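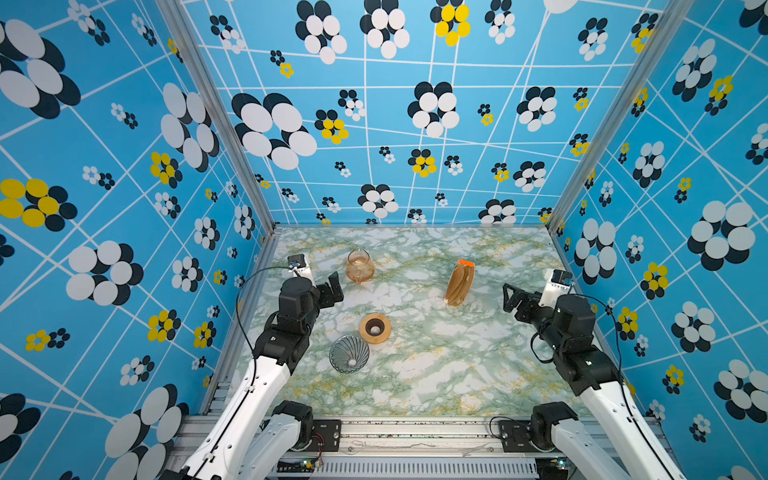
The coffee corner with the blue Clurnon paper on all three sides. The amber-tinted server stands toward the back.

Readers of this blog will recall that the subject of the coffee corner was left open in June, when the tabletop had been selected and the walls had not. The matter has now been settled. The following notes are intended for those who wrote to ask about the paper, the surface and the server, and for anyone considering a strong pattern in a small space.

The Wallpaper

The design is sold under the name Clurnon and was purchased from Dundis, a shop that deals mainly in discontinued rolls. The ground is a bright sky blue, crossed by thin white lines that run at slanted and irregular angles. Over these are flower clusters built from overlapping ovals. Most of them are black and white, and a smaller number are black and lemon yellow. The flowers vary considerably in size.

My original preference was for a plain off-white. Two samples of off-white were taped up for most of a month and made no impression on me whatsoever. The Clurnon sample was put up beside them late one afternoon and was still there at breakfast, at which point the decision was more or less made.

The cost came to $83, including paste. One roll was sufficient, with a short length left over that has since been used to line a drawer. Persons ordering from Dundis should be aware that discontinued rolls cannot be returned once opened, and that the color on the shop's website is noticeably grayer than the paper itself.

Hanging a design of this kind requires some planning. The slanted lines give no reliable vertical, and it is unwise to judge a strip by eye. A plumb line was used for each wall. I had also intended to match the flowers exactly at both back corners, and abandoned this after the first attempt. The silver aluminum corner posts cover the place where the walls meet, and a small mismatch behind them is of no consequence. The same paper was carried across the left, back and right walls. A plain back wall with patterned sides was considered and rejected.

The Tabletop

The surface has a marble pattern, pale white with soft green and mustard-yellow veining. It was listed by its seller as Funel and measures 28 inches from side to side. I chose it for the green. It was only after the paper was up that the mustard became important: it sits comfortably near the lemon yellow of the flowers without matching it, and I would not have known to look for that in advance.

Maintenance has been simple. The surface is wiped with a damp cloth in the morning and dried with a second cloth. Coffee should be wiped up promptly. I have not tested what happens otherwise and do not intend to. Abrasive pads are not used on it, and neither is vinegar, which I have seen recommended elsewhere for this purpose and which did lasting harm to a windowsill in my previous apartment.

The Server

The glass coffee server is a rounded carafe with a short spout. The amber tint is faint and warm, and against the blue it is more noticeable than it ever was in the old kitchen, where it stood in front of brown tile for several years. It came from the Szénási secondhand shop, in a box of unrelated glassware, and had no lid. None has been found to fit. A saucer serves when one is needed.

For the benefit of those who asked about quantities, my usual recipe is 20 grams of coffee to roughly 400 milliliters of water, poured in three stages. This fills two ordinary cups. The server is warmed with hot tap water first and emptied. A darker roast is given slightly less time.

The server is washed by hand with a soft bottle brush. Tinted glass shows residue less readily than clear glass, and it is therefore advisable to hold it up to a window now and then. A film had built up on the inside before I adopted this practice, and the coffee had been suffering for it.

Arrangement

It is my practice to keep few things out on the tabletop. The pattern on the walls is busy, and each additional item has to compete with it. Plain shapes and solid colors have given the best results so far. A striped jar was tried and was moved to the pantry the same evening.

Items used less than once a day are stored elsewhere, including the scale, the spare filters and the larger of the two kettles. The server remains out at all times, toward the back and to the left of center, where it is least likely to be caught by a sleeve.

Outstanding Items

The question of a tray remains open. A yellow one has been proposed by a relative and is under review. Correspondence on the paper may be left in the comments below, and I will reply as time permits. Requests for leftover Clurnon must regrettably be declined, as the remainder is in the drawer.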